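ガラス容器を割ったロボット、原因は「教える側」の指の開き幅 Haberkornが収録の見直しを公表

フタつきの保存容器をつかんで棚に移す。それだけの動作でロボットアームがガラスを割りました。そして、その原因の突き止め方が実に見事なのです。

台所仕事を覚えるロボットを開発しているHaberkorn（ハーバーコーン）は2022年8月17日、Grastthorpe（グラストソープ）の実験棟で起きた容器の破損について、調査結果と対策をまとめた報告を公開しました。けが人はありません。割れたのは丸いガラス容器で、アームのまわりには透明の仕切り板が立ててあり、破片はすべてその内側に収まりました。報告は読み物としても相当におもしろく、ロボットに手仕事を教えることの難しさがそのまま出ています。

■ 何が起きたか

事故は通しの動作試験のさなかに起きました。冷蔵庫の棚に見立てた台から容器を持ち上げ、調理台に置き、フタの留め具を外す、という流れです。アームは容器の正面で指を開き、左右から挟みにいきました。ここまでは問題なし。ところが指は容器に触れたあとも閉じるのをやめず、ガラスの縁に力がかかり続けます。立ち会っていた担当者が停止ボタンを押したときには、側面に大きなひびが入り、持ち上げかけた容器が台の上で割れました。

アームは力の上限を超えると自動で止まるように作られています。その上限が、この試験では働きませんでした。

理由は二つ重なっていました。一つは上限値の設定で、重い鍋を持たせた前回の試験の値がそのまま残っていたこと。これは単純な戻し忘れです。もう一つが今回の本題で、ロボットに動きを教えるための収録データのほうに、指の開き幅のずれが入り込んでいました。

■ 人が握って、機械が覚える

Haberkornのロボットは、人の手本から動きを学びます。手本といっても素手で行うのではありません。ロボットの指とほぼ同じ形をした、手持ちのグリッパーを人が握り、それで容器をつかんだり、フタを押さえたりするのです。グリッパーにはカメラがついていて、手元の映像と、二本の指がどれだけ開いているかの値が一緒に記録されます。両手に一つずつ持てば、片方で押さえて片方で開けるような作業も収録できます。

やってみると、これが楽しい！ 筆者も昨年、見学の折に握らせてもらったことがあります。レバーを引くと指が閉じ、戻すと開く。数分もすると自分の指が伸びたような気分になり、机の上のものを片端からつまみたくなりました。ただし力加減は意外に難しく、つるつるしたフタは何度も逃げていきました。

使われていたグリッパーは、部品メーカーのRulletti（ルレッティ）が供給する指をHaberkornが自社の持ち手に組みつけたものです。指先には黒いパッドがねじで留めてあり、すり減れば取り替えられます。

■ 5ミリのずれ

調査を率いたグアルティエロ・マンクーゾ氏のチームは、最初、アームの側を疑ったそうです。モーター、配線、制御の周期。どれも正常でした。次に学習の手順を洗い直し、これも正常。残ったのが手本の収録データでした。

突破口は映像です。記録上の開き幅と、映像に写った指の位置を一コマずつ照らし合わせるプログラムを書いたところ、特定の一台で収録したデータだけ、両者が食い違っていました。映像ではパッドがもう容器に触れているのに、数値のほうは、まだ5ミリ開いていると言い張っているのです。

ロボットから見ればどうなるでしょう。手本の数値では「開き幅がこの値になるまで閉じる」となっていて、そこに混ざった別の手本では、もっと狭い値まで閉じている。同じ容器、同じ見た目なのに、正解が二通りある。迷ったロボットは狭いほうに寄り、ガラスを押し続けました。マンクーゾ氏は報告の中で「手本が二つの方言で話していた」と書いています。いい表現です。

では、なぜ一台だけずれたのか。開き幅のセンサーは、電源を入れた直後に指を完全に閉じ、その位置をゼロとして覚えます。問題の一台は指先のパッドを交換した際、ねじの締めつけが足りず、パッドがわずかに内側へ傾いて固定されていました。傾いたパッドは先端が早くぶつかります。つまり指が閉じきる手前で「閉じた」と覚えてしまい、それ以降の値が全部ずれたわけです。ねじ一本の話が、学習データを通り、アームを通り、ガラスの割れる音になって出てきた。この道筋を最後までたどった調査チームには拍手を送りたい！

■ 収録の半分以上を点検

影響の範囲も公表されています。対象となった作業の収録は全部で1464本。このうち818本が問題の一台で行われたもので、すべて学習から外されました。思い切った判断です。外したデータは捨てずに保管し、映像から開き幅を計算し直せるものは復旧を試みるとしています。復旧の見込みについて報告は数字を挙げていません。

残りの収録だけで学習し直したモデルは、樹脂製の容器を使った試験で、閉じすぎる動きを見せなくなったとのこと。ガラス容器での試験はまだ再開しておらず、再開の条件として次の対策が並んでいます。

・収録の開始前に、決まった厚みの金属片を挟み、開き幅の値が合うことを確かめる
・パッドを交換したあとは、交換した人とは別の担当者がねじの締まりを確認する
・記録された開き幅と映像を収録後に自動で照合し、差があれば学習に回さない
・力の上限は試験ごとに初期値へ戻し、変更するときは画面に警告を出す
・ガラスと陶器を扱う試験では、力の上限を別枠で低く設ける

金属片を挟む確認は10秒ほどで終わるそうです。収録の現場では同じ動作を何度も繰り返すので、一回ごとの手間が増えるのは嫌われがちですが、これなら文句は出ないでしょう。すでに手持ちグリッパーの全台で始まっています。

■ 部品側の対応

Rullettiもパッドの取りつけ部を見直します。現在の形では、ねじが緩くてもパッドが一見まっすぐに収まってしまい、目で見ただけでは傾きに気づきにくい。そこで取りつけ面に浅い段をつけ、正しい位置でなければはまらない形に変えるとのことです。改良品は11月に出荷が始まる予定で、既存の利用者には交換用のパッドが送られます。

同じ指を使っているところはほかにもあります。Cunside（カンサイド）の研究グループは報告を読んですぐに手元の機材を確かめ、一台に小さな傾きを見つけました。こちらはまだ収録に使う前だったため、データへの影響はなかったといいます。照合プログラムもHaberkornから共有を受け、さっそく動かし始めたそうです。失敗の報告が出たおかげで、よその失敗が始まる前に止まった。こういう知らせがあると、書いているこちらまでうれしくなります。

■ まだ残る疑問

報告に物足りない点がないわけではありません。照合プログラムは、指先が映像にはっきり写っていることが前提です。指が物の陰に隠れる場面や、透明な容器の縁のように境目が見えにくい場面で、どこまで正しく判定できるのか。この点は「検証中」とあるだけでした。ガラスは光を映し込むので、人の目でも接触の瞬間を見極めるのは簡単ではないはずです。

力の上限の戻し忘れについても、もう少し詳しく知りたいところです。画面の警告は役に立つでしょうが、見慣れた警告を人は読み飛ばします。マンクーゾ氏に尋ねたところ、「設定を変えた本人が試験の最後に元へ戻すまで、次の試験を始められない仕組みを検討している」との返事でした。ぜひ実現してほしい。

もう一つ、手本の収録を担当している人たちの声にも触れておきます。今回のずれに、収録中に気づいた人はいなかったのか。報告の付録には、作業記録の備考欄から「今日のは少し握りが深い気がする」という一文が引かれていました。問題の一台を使った日の記入です。手は気づいていたのです！ Haberkornは備考欄を毎週読み返す担当を決め、違和感の書き込みがあればその日のうちに機材を調べるよう改めました。対策の一覧には載っていない、付録の隅に書かれた変更ですが、個人的にはここがいちばん好きです。

ガラス容器の試験は、改良パッドがそろい次第の再開を目指すとのこと。フタの留め具を外す動作まで一続きでできるようになれば、次は中身をよそう工程に進みます。再開の日には、また見学に行くつもりです。

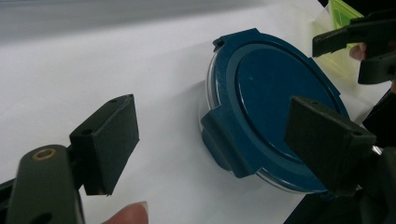

文：ヴァルテル・アブレウ

青緑色のフタがついたガラス容器と、その両側に開いた手持ちグリッパーの指。指先の黒いパッドには、小さなねじ穴が見える。

報告の全文と付録はHaberkornの窓口で請求できます。照合プログラムの共有を希望する研究グループは、使用している指の型と台数を添えて申し込んでください。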